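Student project report
Styliani Lambrakis
25 Jul 2022

Listening from the ridge: the Urnemik radio station and its crews

1. Background
My project looks at Urnemik, a small military listening station that worked through the middle years of the Cold War. I chose it because most books on the period deal with aircraft and missiles, and the people who sat with headphones on get a paragraph at best. The station stood on a ridge above the village of Bashir and reported to a larger headquarters at Erkadero.

2. Sources
I used 130 pages of duty logs, copied for me in January, and 6 taped interviews with former operators. The logs are dull in places. Many entries give only a frequency, a time and a set of initials. Three of the tapes are hard to follow and I have not quoted from them.
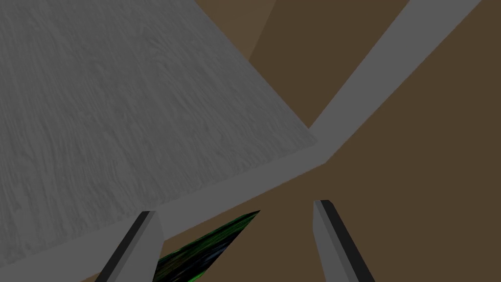
Figure 1. Grey slab with streaky wood-grain texture, computer rendering.

3. Daily work
Operators worked in watches of 11 people. Each watch had a supervisor, two linguists and a runner who carried the paper traffic to the cipher office. Winter was the worst time, as ice on the aerials cut reception and somebody had to climb up and knock it off. One man remembered the pay better than the signals - he sent most of it home and played cards with the rest.
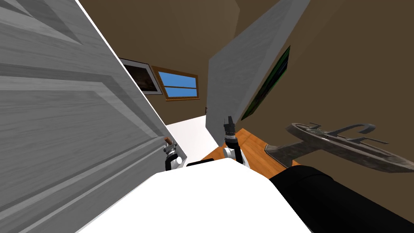
Figure 2. White panelled door with brown knob and the robot's two grippers, rendered view.

4. The Cavow exercise
The busiest stretch in the logs is an exercise named Cavow, when the station passed more than 1,000 messages to Erkadero. The supervisor's notes complain of tired staff and a shortage of typewriter ribbon. Two operators told me they did not know it was an exercise until it was over. A third said everyone knew. The logs do not settle the matter, and I have left both versions in.

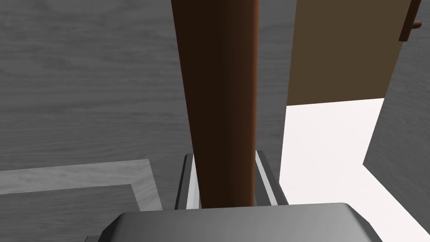 The station was run down slowly after that. Watches were merged, the linguists were posted elsewhere and the cipher office closed first. Villagers in Bashir took the fencing for their own paddocks, according to one interview.

5. Problems and further work
I could not get the Erkadero end of the traffic, so I only have one side of each exchange. The initials in the logs still need to be matched to names, and I have started a table for this in Appendix B.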